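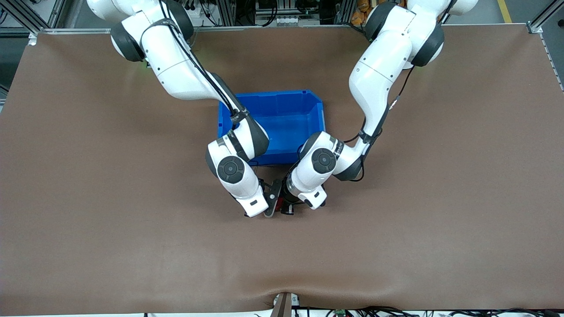
Otakar Šimek replied that a mat of this size should never be folded for storage, and that most complaints of creasing near the front edge begin with a mat that was folded once and then laid flat in a cool room.

Community Help > Workshop and Studio > Work Surfaces > Mats and Covers

Crease near the front edge of a large brown work mat

Posted by Ludivine Royer

Our shared workroom at Hanmont has a large brown mat that covers nearly the whole tabletop. A shallow crease has formed near the middle of the front edge, where the material sags. The far side lies against a thin metal strip and gives no trouble. Small parts tend to roll into the low spot during fine work. The supplier, Roussel, has advised replacement. Is there an accepted method of flattening a mat in place, and do the lighter and darker patches on the surface indicate wear?

Otakar Šimek

Further to my earlier remark, please release the mat along the front before attempting anything else. Lift it, clean the tabletop beneath, and smooth the material from the far side toward you. Place flat boards over the crease and leave them for 4 days. Heat should not be applied unless the maker's instructions permit it. If the mat has been cut too long for the table, weight will only move the crease to another place, and the front edge must be trimmed.

Patches of lighter and darker brown are common on matte surfaces and do not in themselves call for replacement. Check whether they feel different to the touch.

Faisal Bukhari

We had the same thing and just turned the mat around. Fine so far.

Milagros Bustamante

I would add one point to the advice given by Mr. Šimek. Users should confirm that the tabletop itself is level at the front - a mat will follow any hollow beneath it, and no amount of pressing will correct that. A long straightedge laid on the bare table is sufficient. At Skedlow we found a low section on one table and filled it before the mat was put back. The work took one afternoon in May, and the mat was left in place afterward.

Contact the moderators | Copyright Kastel Community Help | Back to top

This site uses cookies to remember your settings. Accept | Manage preferences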